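Imprimir | Enviar por correo

SE BUSCA GENTE PARA EL PROYECTO BRESUTENT (club de robótica de Sandon)

Convocatoria abierta. Estudiantes de cualquier curso y cualquier carrera. 13 plazas. Plazo hasta que se llenen, o sea que mejor no esperar.

Vamos con prisa así que esto va en bruto. Si algo no se entiende, escribid a Iker y lo aclaramos.

Qué es

Bresutent es el proyecto largo del club este curso. Queremos que un brazo haga tareas de cocina sencillas: coger un utensilio, remover, dejarlo en su sitio, pasar algo de un plato a otro. Para que aprenda hacen falta demostraciones hechas por personas, con la pinza de mano, sobre la mesa montada en la sala Skevdale. Muchas. Ahora mismo tenemos más de 200 válidas y con eso no llegamos ni de lejos a lo que pide el equipo de entrenamiento.

Presentamos en la Copa Petridis en diciembre, categoría estudiantes. Prueba de mesa, objetos conocidos pero colocación sorpresa. La lista de objetos ya está publicada por la organización y la tenemos colgada en la puerta de la sala. La colocación, claro, no.

El año pasado fuimos con el robot de almacén y quedamos a mitad de tabla. Cajas, todo cuadrado, todo rígido. Este año cocina, que da bastante más guerra: mangos finos, cosas que ruedan, tapas que se abren hacia donde no quieres.

A quién buscamos

Demostradores (la mayoría de las plazas). No hace falta saber programar. Hace falta pulso, paciencia y no aburrirse repitiendo el mismo gesto toda una tarde. Gente de cocina, de bellas artes, de enfermería, de música... bienvenidísima. Las mejores demos que tenemos las hizo Shoshana Zamora, que estudia violonchelo.

Revisores. Mirar grabaciones y marcar las malas: se cayó el objeto, la mano tapó algo, la pinza se quedó parada en medio. Se puede hacer desde casa. Pedimos que antes paséis al menos una tarde en la sala haciendo demos, si no luego no se sabe lo que se está mirando.

Entrenamiento y evaluación. Aquí sí: Python con soltura, Linux sin miedo, y haber entrenado algún modelo aunque fuera pequeño y saliera mal. Dos plazas como mucho. Hablad directamente con Sofia Mitsotakis-Vlachou, que lleva esta parte.

Taller. Imprimir piezas, cambiar almohadillas gastadas, apretar tornillos, calibrar. Quien haya tocado una impresora 3D ya sabe más que la mitad del club.

Qué se hace en una sesión

Se llega, se firma la hoja, se monta la mesa según la ficha del día. La ficha dice qué objetos y más o menos por qué zona. Luego calentamiento (unas pocas demos que no cuentan), luego tandas cortas con descanso. Dos personas por turno siempre: una con la pinza, otra recolocando objetos y apuntando. Se cambia de papel en cada tanda.

Entre tanda y tanda se mueven las cosas. De verdad, que se muevan. El otro día llegó un lote entero con el plato clavado en el mismo punto y hubo que tirar casi todo.

La mesa de la sala Skevdale, arrocera abierta y letras de colores al fondo.
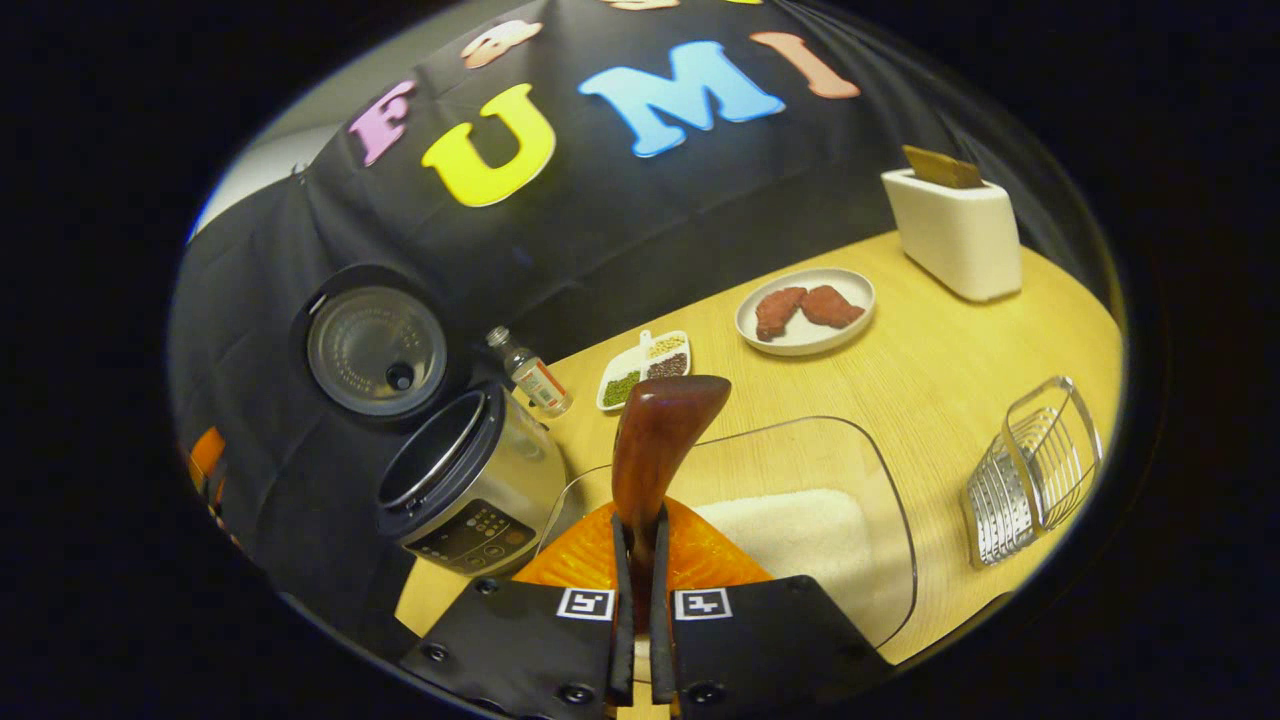
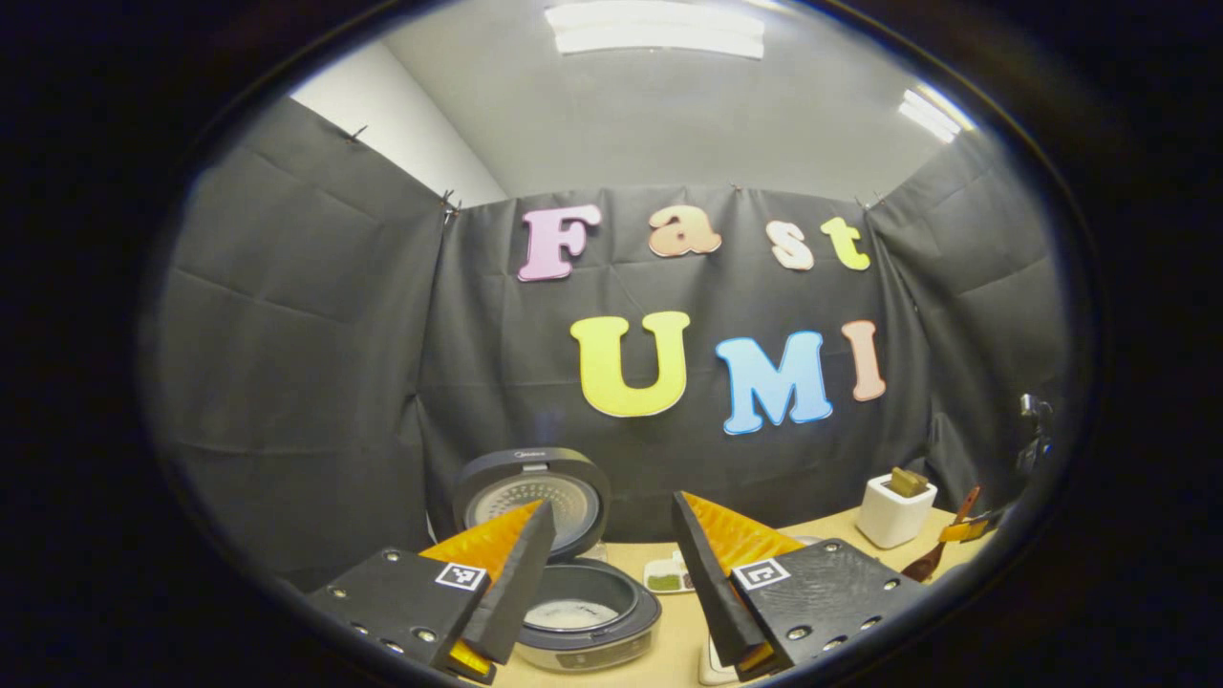 Los turnos de demostración son lo que más falta nos hace y también lo que más cansa la muñeca, avisados quedáis. Preferimos pocas tomas limpias a una tarde entera de tomas a medias. Cosas que pedimos desde el primer dia: coger los mangos rectos, como el de madera de la primera foto, que va de pie entre los dos dedos; no tapar nunca con la mano los marcadores cuadrados en blanco y negro que llevan las placas de los dedos; y abrir del todo antes de acercarse al siguiente objeto. Si se os resbala algo, se para, se anota y se repite. No se arregla sobre la marcha con la otra mano. Velocidad normal tirando a lenta, como quien cocina con un niño delante.

La arrocera no se enchufa en las sesiones. Nunca. Tampoco la tostadora. Todo se graba en frío.

Condiciones

Compromiso de 28 horas en total por persona, repartidas como se quiera hasta la copa. Turnos de mañana y de tarde, se apunta uno en la hoja compartida. Si no podéis venir, avisad y buscad cambio, que el compañero se queda colgado.

No se paga. Lo decimos pronto para que nadie pierda el tiempo. Sí hay: certificado del club con horas, crédito en el informe técnico con nombre y apellidos, viaje a la copa para el equipo que compita (bus y alojamiento, la comida va por cuenta de cada cual) y acceso al taller fuera de turno una vez hecha la charla de seguridad.

La charla de seguridad es obligatoria para todo el mundo, también para quien solo vaya a revisar desde casa. La da Theano Tzanetos y se hace varias veces al mes. Sin charla no se toca ni la pinza ni el brazo.

Créditos académicos: algunas titulaciones los reconocen y otras no. Preguntad en vuestra secretaría, nosotros firmamos lo que haya que firmar.

Zurdos: sí por favor. Tenemos poquísimas demos con la izquierda.

Gafas, manos pequeñas, manos grandes, da igual. Si alguien necesita trabajar sentado se baja la mesa o se trae la silla alta del taller, decidlo al apuntaros y ya estará preparado.

Anillos y pulseras fuera durante los turnos. Pelo recogido. Mangas remangadas, las mangas anchas se enganchan y además salen en la grabación.

Grabaciones y permisos

Se graba lo que ve la cámara de la pinza. A veces se cuela una mano o un trozo de camiseta. Caras no deberían salir, y si sale una la toma se borra. Hay una hoja de consentimiento de una página, se firma el primer día. Los datos se quedan en el servidor del club hasta que pase la copa; después se decidirá en asamblea si se publican, y quien no quiera que se publiquen los suyos lo marca en la hoja y punto.

El sonido no se guarda. Podéis hablar, poner música (bajita) o quejaros.

Cómo apuntarse

Correo a Iker Iglesias con asunto BRESUTENT y:

- nombre, curso y lo que estudiáis
- para qué puesto os apuntáis (se puede poner más de uno)
- qué franjas os vienen bien normalmente
- si sois diestros o zurdos
- para entrenamiento: enlace a algo que hayáis hecho, lo que sea

No mandéis currículum, no lo vamos a leer. Tres líneas contando por qué os apetece, eso sí.

Contestamos a todo el mundo en unos días. Para demostradores y revisores no hay entrevista, solo una sesión de prueba: se viene, se hacen unas cuantas tomas, vemos si os gusta y si nos cuadra. Para entrenamiento, charla corta con Sofia. Para taller, pasaos cuando esté la luz encendida y preguntad por Efthymia Tzanetos.

Orden de llegada para demostradores. Reservamos alguna plaza para gente de primero, que siempre se entera tarde.

Preguntas que ya nos han hecho

Ir con un amigo, sí. Pedid el mismo turno en el correo.

Gente de fuera de la uni: de momento solo revisión, por el seguro. Estamos mirando lo de ampliarlo.

¿Y si ya estoy en otro equipo de la Copa Petridis? Consultad las bases, creemos que se puede ayudar grabando pero no figurar en los dos. No nos hagáis mucho caso y preguntad a la organización.

La comida de la mesa no se come. Ni el arroz, ni los granos, ni nada. Hay galletas en el armario del taller, segundo estante.

¿Se puede traer utensilios de casa? Sí!! Nos vienen genial para que el brazo no se acostumbre siempre a los mismos. Mangos raros sobre todo: gruesos, curvos, de los que no sabes bien por dónde coger. Lavados y con el nombre en una cinta, que luego no sabemos de quién es cada cosa. Cuchillos no.

¿Voy a manejar el robot? Al principio no. Las pruebas con el brazo las hace el equipo de evaluación, pero se puede ir a mirar detrás de la línea, y a quien lleve unas semanas le vamos dejando. Ver al brazo intentar algo que has grabado tú engancha bastante.

¿Hay que quedarse después de diciembre? No. Ojalá, pero no.

Dónde

Sala Skevdale, planta baja del edificio de talleres, pasada la máquina de café a la derecha. Si la puerta está cerrada llamad fuerte, dentro no se oye casi nada. Cortina negra al fondo, no la mováis por favor, cuesta un rato dejarla bien.

Ah y falta gente para el turno de primera hora. Mucha falta. Quien pueda madrugar que lo ponga en el correo y le damos prioridad.

Si conocéis a alguien que pueda encajar, reenviadle esto. Los carteles en papel los pondremos en cuanto funcione la impresora de la planta dos.

Iker Iglesias, por el equipo Bresutent

Convocatorias relacionadas
- Copa Petridis: turnos de autobús y lista de espera
- Charla de seguridad en el taller: próximas sesiones
- Se buscan piezas: filamento naranja y tornillería pequeña
- Robot de almacén: informe final y reparto de material
- Iniciación a la impresión 3D con Efthymia

Imprimir esta página | Enviar a un amigo

Club de robótica de Sandon | Contacto | © Club de robótica de Sandon | Volver arriba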